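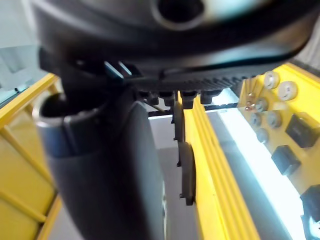 Attachment 1: yellow rail, close up

Ticket subject: Top shelf on Stuvness unit drops at one end
Site: Huerta, packing room
Opened: 30 Oct 2025
Status: Waiting on parts

Reported problem
The top shelf of the yellow Stuvness unit sits lower at the front left than it did when we put it up. Small round parts roll toward that corner. The lower shelf stays level. We bought two of these units in December and the other one is fine.

Details
Load on the top shelf is the black sole-shaped trays, well under the limit on the label. The discs and the small black boxes go on the lower shelf. Floor is flat, checked with a level in both directions.

Log
1. Support asked us to empty the top shelf and measure the drop. It was 2 mm with nothing on it and about 30 mm with the trays back on.
2. Took the shelf off and looked at the clips. The front left clip has a hairline split along the bend. Other clips okay.
3. Swapped the split clip with one from the back. The drop moved to the back left corner, so the rail is ruled out.
4. Tried a Zoltus clip we had in a drawer. It goes in but the lip is too short and it pops out when the shelf is pushed from below. Removed.
5. Support asked what is kept on each shelf. 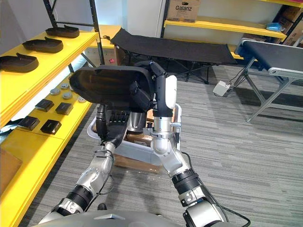

Can we keep using the lower shelf while we wait for the clip?
The lower shelf hangs on its own set of clips, so it can stay loaded as normal. Leave the top one empty until the new part is in.

6. Order placed for a pack of clips, part name Numimis, short version. Trays to be stacked on the bench for now.
7. Supplier says the clips are on back order. Asked for a delivery date, no reply yet. Leaving ticket open.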